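Print
E-mail

Picking up eggs from a tiled surface with a camera at the wrist

Student project report, second version
Ghizlane El Khatib and Rajitha Bepari
Supervisor: Abdelilah Cherkaoui
May 9, 2019

1. Why we chose this task

Our project is a part of Hirnura, the work in our department about robots which help in a home kitchen. The group before us worked with cups and boxes. These objects are hard and the gripper can press them quite strongly. Our supervisor asked us to look for an object where the force and the position are both important, and we proposed the egg.

In the first version of this report we used only a grey table. Meriem Farouk, who read it, wrote to us that a grey table is too easy, and that in a real kitchen the surface has a pattern and is often wet. We agreed with her. This second version is therefore mostly about tiles.

2. The method

The arm is controlled by Vevudlow, the program which was written by the earlier group. We did not change the part that moves the arm. We changed only the part that decides where to go down and how to close the fingers.

The camera is at the wrist, so it moves together with the gripper. This has one good side: when the gripper comes nearer, the egg becomes bigger in the picture and the position should become more exact. It has also one bad side, that the view of the surface is often very oblique, and the squares of a mosaic become small and blurred in the far part of the picture. Our first detector looked for edges. On tiles it found the grout lines and sometimes it took a group of them for the outline of an object.

We then trained a second detector with colour and shape together. For the training we collected 1068 pictures in March and marked the eggs by hand. From these, 258 were kept apart and never used in the training. Marking the eggs took much longer than we planned. In particular we had to decide on one rule for two eggs which almost touch, and we marked each of them as a separate oval, also when the gap was difficult to see. 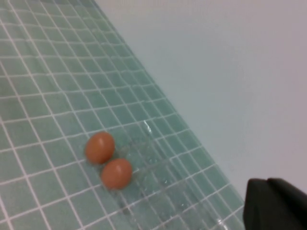 Reflections were the second difficulty. A small bright point on a wet tile has nearly the same brightness as the light spot on an eggshell, and the first detector used this light spot to find the middle of the egg. With two eggs close together and water at the side, it could place the middle wrongly, towards the water. The new detector does not use the light spot. It fits an oval to the brown region and takes the middle of this oval.

After the middle is known, the program chooses the direction of the fingers. For a single egg the fingers close across the short axis. For a pair we added a simple rule: the fingers must not go down in the gap between the eggs. If every direction is blocked by the neighbour, the arm waits and asks for help from the operator. Adel Soliman suggested that the gripper could first push one egg away a little, but we did not try it, as on a wet surface the egg could roll.

3. Tests and result

We made 300 attempts on the tiles with the new detector, and the same number with the old one. The surface was dry in one half of them and wet in the other half. An attempt was good if the egg was lifted, held, and put down again without a crack.

The new detector was better in both conditions. On dry tiles the difference was small. On wet tiles it was clear, and most of the failures which remained were for pairs of eggs. In these cases the detector usually found both eggs correctly, but the fingers touched the neighbour while going down. So we think the remaining problem is more in the choice of the direction than in the seeing.

We must mention two limits. All our eggs were brown. White eggs on a pale surface can be much more difficult and our result says nothing about them. Also the lamps were always the same, and gave a soft light with few shadows.

4. What remains

The marked pictures and the settings are saved in the Skemard folder of the department, with a short text file that explains the names. The next group should begin with the rule for pairs. It would be useful to measure the width of the gap before going down, and to open the fingers only as much as it is needed.

We thank Abdelilah Cherkaoui for his patience with our many questions, and Meriem Farouk for her comments on the first version.

Print
E-mail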